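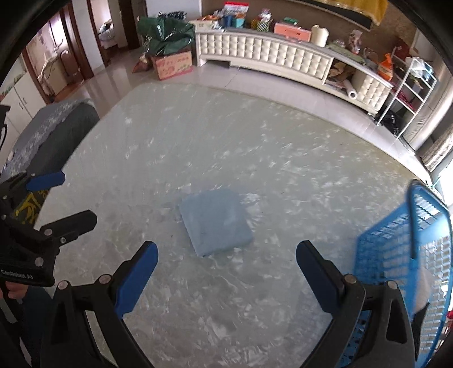
Folded cloth on the glass-topped table.

Jondik sauropod skeleton kit, 5/5/22

I bought the Jondik kit from Darnwood in February and finished it last week. It is a Diplodocus in resin, 1/20 scale, with the tail cast in 29 pieces. The whole kit comes to 261 parts, and the instructions are 13 pages of line drawings with very little text.

The neck vertebrae are the best thing in the box. The neural spines are split the way they should be, and the cervical ribs are thin without being fragile. The skull is weaker. The teeth are a single strip with grooves cut in it, and the nostril opening is too small.

Assembly is slow. The tail joints have no pins, so each one has to be held until the glue grabs. Resin dust gets into everything, and the small chevrons are easy to lose. I kept them in a tray with a solid bottom; an open-grid basket like the blue one on the table would let the smallest ones drop through.

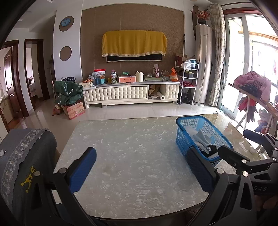
The pose is my main complaint. Jondik has the neck nearly level and the tail off the ground, which is fine, but the front feet are spread like an elephant's. Sauropod hands were a tight upright column. I cut the metacarpals apart and reset them, which took two evenings. Wipe the finished bones with something soft, such as a light blue-grey cloth like the crumpled one in the basket, and keep paper towels away from the ribs.

The older Sastry kit has better feet and a worse neck. I would still pick the Jondik.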